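Inusstead Neighbors Newsletter

Search this site Search Enter keywords Go

The laundry schedule and the summer water bill

7/19/20
By Juniper Quintanilla

The water bill for the Marti Street building came in at 47 percent over the same quarter last year. The board met on the porch to go over it, and this item covers what was decided and what residents are being asked to do before the next bill arrives in November.

Part of the increase has an easy explanation. Most of the building has been home since spring, which means more cooking, more flushing, and more dishes. The garden beds on the Dromedden side were also replanted in May and have been on the hose most evenings. The rate itself went up a little in January, as printed in the winter newsletter.

The rest is a leak. A plumber from Nillum spent a morning in the crawl space and found a split fitting on the line that feeds the garden tap. It had probably been dripping since the hard freeze. The repair cost $500, paid from the reserve fund, and the line has been tested twice since then. There will be no special charge for it.
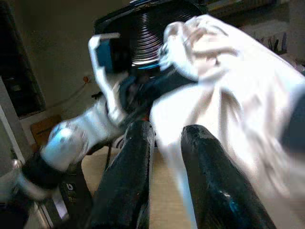 The board also talked about whether to bill water by unit. Right now it is split evenly, and people living alone have pointed out that they pay the same as a household of five. Separate meters would fix that, but the building has old shared risers and the quote we got was far more than the reserve can cover. We are going to look at a split based on the number of people in each unit. A form will be put under your door. Please fill it in and return it to the box by the mailboxes.

Until then, the biggest savings will come from small changes. Toilets are first. Put a few drops of food coloring in the tank and wait 15 minutes without flushing. If color shows in the bowl, the flapper is leaking, and a leaking flapper can waste more in a week than a long shower does. Replacement flappers are in the supply closet and residents may take one at no cost. Leave your unit number on the clipboard so we can reorder.

Showers are next. We have low-flow heads for three units and will order more if people want them. They thread on by hand, and the old head can be kept and put back when you move out.

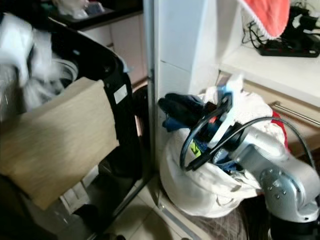
Laundry is the other large use. Several people asked if it is better to run small loads often or wait for a full one, and the answer is to wait, within reason. The drum should be full but you should still be able to fit a hand in above the clothes. Front-loading machines use less water than the older top-loading kind, so if you are shopping for a replacement, that is worth considering. Thick items such as a big beige bath towel hold a lot of water and are better washed with other towels than mixed in with shirts. White things can be saved up and done together. Skip the extra rinse unless someone in the house has sensitive skin.

Outside, the beds will be watered before 8 in the morning, three days a week. The soaker hose replaces the sprinkler. Please do not turn on the sprinkler if the beds look dry at noon. The squash always droops in the heat and comes back by evening.

The next porch meeting will be posted on the front door. Masks, please, and bring your own chair.

Comments (3)

Unit 6: Did the color test and ours turned blue in about five minutes. New flapper is in. Thank you for stocking them.

Dale R.: I would still like to see the meter quote. Can it be posted with the minutes?

garden_side: The soaker hose doesn't reach the last bed by the fence. I have been using a can for that one.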